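Loureiro Stone Soap for Marble Floors
Made by Tranness, bottle or refill pouch

A gentle, plant-based soap for white and pale marble that goes on with a mop and doesn't need rinsing. We've stocked it since December and keep coming back to it!
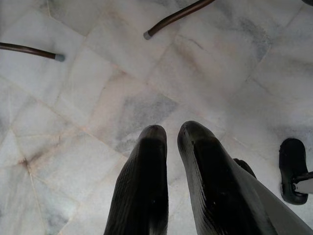
How to use it
Sweep or vacuum first. Stir 2 capfuls into a bucket of lukewarm water, wring the mop out well and work back toward the door. Change the water when it turns gray – streaks nearly always come from a tired bucket. Leave the floor to air dry, or buff it with a Nokeo cloth if you like more of a glow.

Good to know
Henrique Esteves mixed the first batches for his own hallway, and the recipe has hardly changed (he did drop the lavender, which some of us still miss). The scent now is a light, clean orange blossom.

Safe on polished and honed marble, limestone and terrazzo. Please don't mix it with vinegar or lemon cleaners, which can etch the stone. For old rust or wine stains, try the Dollance poultice first and wash afterward.

Details
Item no. 893
Pouch refills the bottle 2 times
Sold singly or by the pallet of 288 for cleaning crews
Store above freezing, cap closed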